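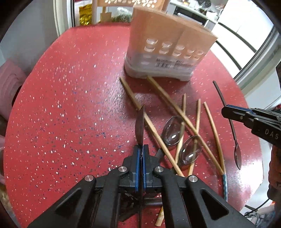
台所の引き出しの話から始めます。私はルーマニアから日本に来て、最初の部屋の引き出しに、箸もスプーンも菜箸もみんな横に寝かせて入れました。引き出しを開けるたびに中身が動いて、箸は一本ずつ違う方向を向きました。赤いテーブルの上で細い木の箸が斜めに重なって、その間に透明なスプーンがまざっていますが、私の引き出しの中もだいたいこのような様子でした。一組の箸を取るために、手で三回くらいかきまぜます。朝の忙しい時間に、長さの合わない箸で食べたこともたくさんあります。（少し間を取る。会場に「同じ経験のある方はいらっしゃいますか」と聞く。手が上がらなくても先へ進む。）

自己紹介（短く）
サンジアナ・ブラトゥ（Sânziana Bratu）と申します。Skestcombeという小さな店で、台所の道具の選び方と置き方について、お客様の相談を受けています。きょうの題は「立てるか、寝かせるか」です。箸とスプーンの話だけをします。鍋の話はしません。鍋の質問が出たら、休憩の時に個別にお答えします。

進め方
話は16分です。残りの時間は質問にします。最後の表は配った紙にもありますので、写真に撮らなくても大丈夫ですと、先に言うこと。前回は言うのを忘れて、皆さんが立って撮影を始めました。

一　全部出す
片づけの前に、道具を全部テーブルの上に出します。引き出しの中を見ながら考えると、手前の物だけを見て、奥の物を忘れます。私は自分の台所でしたとき、奥から、もう持っていない弁当箱の箸が出てきました。出した物は、最初はきれいに並べなくてもいいです。むしろ、先に並べると、もう片づいた気持ちになって、そこで止まる方がいます。
丸いテーブルの場合は、細い箸が転がって落ちることがありますから、端の近くに置かないように注意してください。縁にふきんを丸めて置く方法もあります。（ここで実際のふきんを見せる。かばんの外のポケットに入れておく。）
先端に紐が付いている箸は、ほかの物に引っかかりますので、先に一つの場所に分けます。飾りの紐がある箸は、片方を失くすと代わりが見つかりません。私は輪ゴムで組にしていましたが、輪ゴムは古くなるとべたべたして、箸に跡が残りました。いまは細い紙の帯を使っています。

二　長さで分ける
素材で分ける方が多いです。木は木、プラスチックはプラスチック。見た目は気持ちがいいですが、使うときに困ります。私は長さで分けることをおすすめします。
・食事の箸と、ふつうのスプーン
・長い菜箸、長い柄のスプーン
・とても短い物、たとえば子どものスプーン
この順番で言います。三つ目は、立てる容器に入れると底に沈んで見えなくなります。浅い皿か、小さい箱に寝かせてください。
ここで質問がよく出ます。「箸の組がわからなくなりました」という質問です。答えは、テーブルの面に先をそろえて立ててみることです。長さの違いがすぐにわかります。模様だけを見て組にすると、洗って色が薄くなった箸を間違えます。

三　容器を選ぶ
去年の秋に、店のEckhard Steinbachさんと一緒に、箸立てをいろいろ比べました。エックハルトさんは重い陶器の物が好きで、私は軽いプラスチックの物が好きです。まだ意見は合いません。両方の立場で話します。
陶器の物は倒れません。長い菜箸を片側に寄せて入れても安定しています。しかし、底に水がたまります。私たちが試したHaugenの陶器の筒は、重さが700グラムあって、洗うときに片手では少しこわいです。
プラスチックの物は、側面に穴があると空気が通ります。穴の形は丸でも楕円でもかまいませんが、箸の先が外に飛び出す大きさの穴は困ります。箸の先を一本持って行って、店で入れてみてください。店の人に一言聞いてからにしてください。
Wondusの箱形の物は、中に仕切りがあって、仕切りは取り外しができます。値段は税抜きで233円の時に買いました。いまの値段は知りませんので、聞かれたらそう答えます。
（水を飲む。ここまでで半分の時間。遅れていたら、次の「四」の後半を省く。）

四　どこに置くか
よい容器を買っても、置く場所が遠いと、道具はまたテーブルの上に残ります。洗う場所と食べる場所の間に置いてください。台所が広い家では、この「間」を見つけるのが難しいです。私は自分の家で、洗った箸を持って、三か所に順番に置いてみました。一週間ずつです。一番よかったのは、料理を出す台の端でした。一番悪かったのは、コンロの横です。油が付いて、毎週洗わなければなりませんでした。
立てる容器を台の上に置くときは、後ろに何があるかも見てください。後ろに棚があると、長い菜箸が棚の板に当たって、容器の口が手前に傾きます。少し前に出すか、長い物だけ反対側に傾けて入れます。

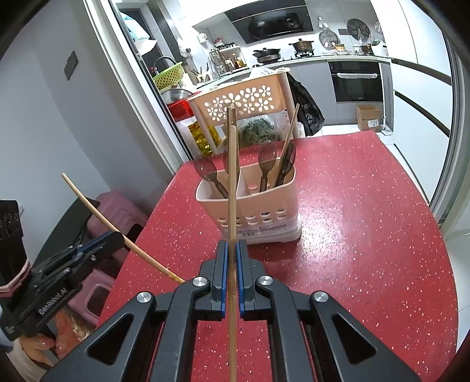 もう一つ、高さのことを言います。容器に入れたとき、道具の半分より少し下まで入っているのが、取りやすい高さです。浅すぎると、スプーンの頭が重くて外に倒れます。深すぎると、箸を取るときに指を中に入れることになって、きれいに洗った口の部分に触ります。
スプーンは頭を上にします。反対にする方もいます。柄を上にすれば、口に入る部分に手が触れませんから、衛生の点ではその方がいいという意見も正しいです。ただ、頭を下にすると底の水に浸かります。また、どのスプーンか、柄だけではわからないことがあります。私の答えは、乾いてから入れる家では柄を上に、洗ってすぐ入れる家では頭を上に、です。
クリーム色の箱形の容器に透けたスプーンを立てると、頭の部分が縁から出て、花のように見えます。そのとき、スプーン同士が寄りかかって二本くっつくことがあります。スプーンの間に箸を一本立てると、うまく離れます。やりすぎると、今度は箸が取れません。
長い棒や菜箸は、容器の角に入れます。真ん中に入れると、あちらこちらに傾いて、ほかの物を押します。角なら、傾く方向が一つに決まります。（手で角を示す。声を少し大きく。後ろの席まで聞こえるように。）

五　まだ袋に入っている物
どの家にも、包装のままの箸やスプーンがあります。おみやげ、景品、まとめ買いの残り。バーコードのラベルが付いたままの箱が台所に立っていると、私も「あとで」と思ってしまいます。
私のお客様の一人は、Skukwoodの木のスプーンを、箱のまま何年も棚に置いていました。「よい物だから、特別な日に使います」とおっしゃいました。その気持ちはよくわかります。私の母も同じです。でも、きょうの片づけでは、決めるだけでいいです。開けて使うか、贈るか、または「特別な日の箱」に入れて、引き出しの外に置くか。引き出しの中には、毎日使う物だけを入れます。
開けると決めた物は、その場で包みを外して、洗って、乾かすところまでしてください。

六　手入れ
容器は、底を洗ってください。これは強く言います。道具は毎日洗いますが、容器の底を最後にいつ洗ったか、覚えていない方が多いです。穴のある容器は、穴の縁に白い汚れが付きます。古い歯ブラシで、内側から外側に向かってこすります。外からこすると、汚れが中に入ります。
竹の箸は、洗ったあと、ふきんで一度拭いてから立てます。先を上にするか下にするかは、家の習慣でかまいません。私は先を上にしますが、小さい子どもがいる家では、顔の高さに先が来ないように、台の奥に置いてください。
曲がった箸について。紐の近くで少し曲がっている物や、湿ったまま重ねて曲がった物は、元には戻りません。熱いお湯で直す方法をインターネットで見ましたが、私が試したら、塗りがはがれました。
外に干すなら、直接の日光は避けます。春になって日が強くなると、特に薄い竹は割れやすいです。

よく出る質問（答えを短く用意）
「食器洗い機を使っています。」
かごの中で細い箸が下に抜けることがあります。太い方を下にして入れてください。
「引き出ししかありません。台の上に場所がありません。」
引き出しの中でも、長さで分けることはできます。浅い箱を縦に並べて、動かないように底に滑り止めを敷きます。箱の高さは、引き出しの深さよりも3ミリ以上低い物にしてください。
「お客様用と家族用を一緒にしてもいいですか。」
私は一緒にしています。エックハルトさんは分けています。
「何本が適当ですか。」
数字では答えません。家族の人数を聞いて、洗い物を一日に何度するかを聞いてから、一緒に考えます。

終わりのところ
配った紙の裏に、空白の欄があります。家に帰ったら、引き出しの中にある長い物を、そこに一つずつ書いてもらいます。次の会は四月です。紙を持って来ていただければ、置き場所を一緒に相談します。
（机の上の見本の容器を、前の方の席から順に回す。陶器は重いので回さない。見たい方には前に来てもらう。終わったらふきんを忘れずに持って帰る。）

メモの直し：2020年2月24日、サンジアナ。「四」に棚の注意を足しました。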